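Looking After Clothes, Session 3: Hanging, Folding and Putting Away
Ratwood Evening Classes, Room 138
Notes by Mali Gough
September 13, 2022

Hello again, and thank you to everyone who brought a jumper last time (and to whoever left the grey cardigan behind, it's in the cupboard by the door). These notes cover what we got through tonight plus the bit on moths that I rushed at the end. If you missed the washing session, ask me for the sheet on water temperatures before you try any of this on your best things.

Where we'd got to

Last time we were all about getting things clean. I still stand by what I said about using less powder than you think! I had a letter about that from a former student, Hazem Ouazzani, who has gone down to half a scoop of Sudness per load and says his towels have stopped feeling like cardboard. I do the same with mine.

Tonight was about what happens once the wash is finished, and I think this is where most clothes get spoiled. A good shirt can go through an awful lot of washes and then be ruined by one winter on a bad hanger in a packed wardrobe.

What to hang and what to fold

My rule is very simple. If it's woven and it creases, hang it. If it's knitted and it stretches, fold it. Shirts, blouses, trousers, jackets and most dresses go on a hanger. Jumpers, cardigans, jersey tops and anything with a lot of weight in the skirt get folded, or in the case of a long heavy dress, folded over the bar with tissue in the bend.

There are plenty of things in between. Sweatshirts will put up with hanging if they're light. T-shirts I fold, though I know half the room hangs them, and we can carry on that argument next week. Linen I hang even when it's a loose knit, and I accept the consequences.

Then there are the soft fuzzy fabrics, fleece and terry cloth and their relations. They'll go on a hanger happily enough if the shoulders are well made, but they do grow a bit at the hem over the years. If there's a trim stitched along the bottom, look at that first. The main cloth drops and the trim doesn't, so you get puckering, and on a wavy or scalloped edge it can be hard to tell the puckers from the pattern. Run the edge through your fingers and feel for places where the thread is pulling tight.
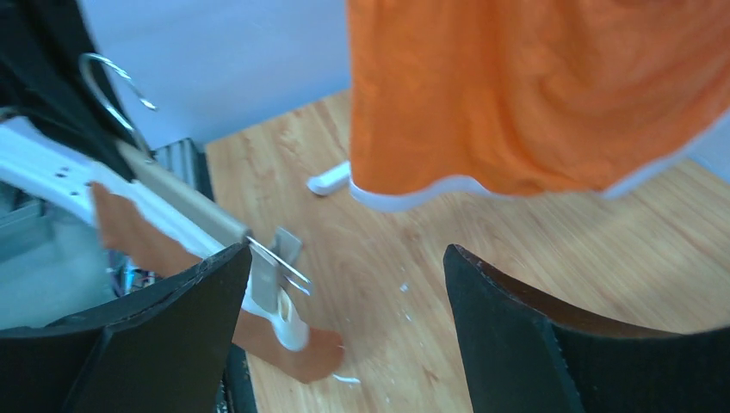

Hangers

I got a bit carried away on hangers, I know. Wire ones from the cleaner's are for getting the clothes home and that's all. Plastic ones are fine for shirts and light tops. Padded ones are for silk, or anything with a thin strap. Shaped wooden ones are for coats and jackets, and you want the ends to stop just short of the sleeve seam. If the hanger is too wide you get those little horns at the shoulder, and they're a devil to steam out.

Put the hanger in from the bottom of the garment, not through the neck. I must say this to every group I teach. Stretched necklines are nearly always from people pulling a hanger up through the collar in a hurry.

Do up the top button. Do up the zip on trousers too, then hang them by the cuffs if your wardrobe is tall enough, so that the weight of the waistband pulls the legs straight.

Leave some space as well! You should be able to push your hand flat between one hanger and the next. If you can't, something needs to move out for the season.

Folding a jumper

We did this one together, so here are the steps for your file.

1. Lay it face down on a table or a bed and smooth it out from the middle.
2. Fold one side in by a third, with the sleeve lying straight down the back.
3. Do the same with the other side.
4. Bring the hem up to meet the collar, or fold in three if your shelf is shallow.
5. Turn it over and give it a pat. (The pat does nothing. I like it.)

Stack them with the heaviest at the bottom. A lambswool jumper of mine weighed in at 320 grams on the kitchen scales, and you don't want many of those sitting on top of a fine merino.

If you've had the same fold lines in a jumper for months, refold it a little off the old line. People who look after old textiles do this and it works just as well on a cardigan from the high street.

Moths, and the October clear-out

Right, moths. The moth you see flying about isn't the one that eats your clothes, it's the grubs, and they like things that are dark, still and a little bit dirty. So the best thing you can do is disturb them. Take everything out, shake it, brush along the seams and under collars, vacuum the corners of the wardrobe and empty the vacuum outside.

I do mine every October when the heavy coats come out. Anything woollen that's going back on the shelf gets washed or aired first, even if I only wore it once. If I'm worried about something I put it in a sealed bag in the freezer for two weeks, then let it come back to room temperature before I open the bag.

Cedar and lavender smell lovely. I use both. I wouldn't rely on either of them, and cedar needs a rub with sandpaper now and then or it stops smelling of anything at all. The Tidix boxes I passed round have a proper seal on the lid, which counts for a good deal more.

Before you put anything away for the winter or the summer, give it a proper look over on a flat surface in good light. Ten minutes with a needle now saves you finding the hole next year when you've got your coat on and the taxi's outside. Check cuffs, underarms, pocket corners and the back of the neck. Put loose buttons in an envelope with the garment's name on it, and put the envelope with the garment - not in the drawer with all the other envelopes.

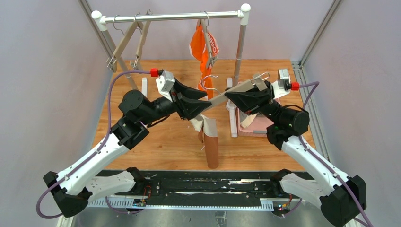 Svitlana Marchuk wanted to know whether mending should come before washing or after it, as her grandmother had always insisted on before. Her grandmother was right about holes and loose hems, which get bigger in the machine. For darning, though, I like to work on clean wool, so I tack the hole closed with a few big stitches, wash it, and then do the real darn afterwards.

For next time

Please bring one thing with a hole in it and one thing with a missing button. I'll have needles and thread, and Inna Kravchuk has promised us a bag of odd wools from Pavliuk in all sorts of colours, so don't worry about matching at home.

If you want to read ahead, the chapter on darning in the big green course book starts on page 326. Skip the part about invisible weaving unless you've got very good eyes and a very quiet house. We start on the hour and there's tea for the first 10 minutes, so do come early if you'd like a biscuit.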